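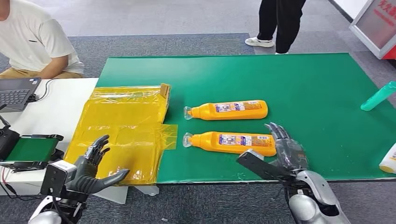

Shipping Small Liquid Orders: Packing, Weighing and Labeling

Scope

These instructions cover single-parcel orders of non-hazardous liquids such as craft glue, water-based cleaner and hand soap, in closed bottles of 500 ml or less. They do not cover aerosols, solvents, alcohol-based products or anything with a hazard symbol on the label. Check the safety data sheet before packing a product for the first time. If section 14 lists a UN number, stop and use your carrier's dangerous goods process.

What you need

Poly mailers, in a size that leaves a hand's width of slack on each side
Zip-top liner bags, 2 mil or thicker
Pressure-sensitive tape, 2 inches wide
Absorbent sheets
A bench scale that reads in grams
A label printer or plain adhesive sheets

Step 1. Check the closure

Tighten each cap by hand. Turn the bottle upside down over a paper towel and hold it there for ten seconds, then squeeze lightly. Any spot on the towel means the closure fails. Remove the cap, wipe the threads and try again once. If it fails a second time, set the bottle aside and pull a replacement from stock.

Nozzle caps need more attention than flat caps. The seal sits at the tip as well as at the threads, and the tip takes side loads in transit. Run a strip of tape from the shoulder of the bottle over the tip and down the other side. Press it flat along its full length. Do not wind tape around the threads, where it can work the cap loose as it shrinks.

Step 2. Bag the bottle

Place each bottle in its own liner bag with one absorbent sheet. Press out most of the air before closing the zip. A bag sealed full of air can burst under a stack, and on air routes it will swell further.

Two bottles going to the same address get separate liners. Lay them head to tail so that the wide bases are at opposite ends. The finished parcel is more even in thickness and passes the slot gauge more often.

Step 3. Choose the outer package

A poly mailer is suitable for flexible bottles up to a packed weight of 2,000 g. Above that, or for any rigid container, use a corrugated box. The Wamora lane accepts mailers up to 3,000 g on its rate card, but parcels near that limit tend to split at the side seam, so we hold to the lower figure for every lane.

Mailers may be reused if the film has no holes and the old label can be removed or fully covered. Hold the film up to a light to check. A stretched seam is grounds for rejection even when it still looks closed.

Step 4. Close the mailer

Fold the flap once along the factory crease. Peel the liner strip, press from the center outward, and add one length of tape across the join. Tape should extend past the edge of the flap by at least an inch at each end. Wrinkles that run across the join are leak paths – lift the tape and lay a new piece.

Step 5. Weigh and record

Zero the scale with nothing on the pan. Weigh the closed parcel with its label attached and enter the figure in grams. Do not round. One pair of glue bottles in a mailer came out at 1,825 g on our bench and was entered as 1.8 kg, which caused a mismatch at the Dridurlow hub and a two-day hold.

Step 6. Label

Apply the address label to the flattest face, clear of seams and tape. Barcodes should not bend around an edge. Orders placed through Neduvham need the order reference printed below the barcode. Devadiga orders carry it above. Add a "Liquid" sticker to the same face where the carrier asks for one.

Storage before pickup

Keep finished parcels in a single layer, label side up, out of direct sun. Water-based glue thickens if it freezes, so move parcels indoors overnight from November on. In August the problem is heat: pressure builds in partly filled bottles, and nozzle caps are the first to weep.

Inspect any parcel that has waited longer than two days. If the film feels tacky or shows a dark patch, open it, replace the liner and absorbent sheet, and repeat from Step 1.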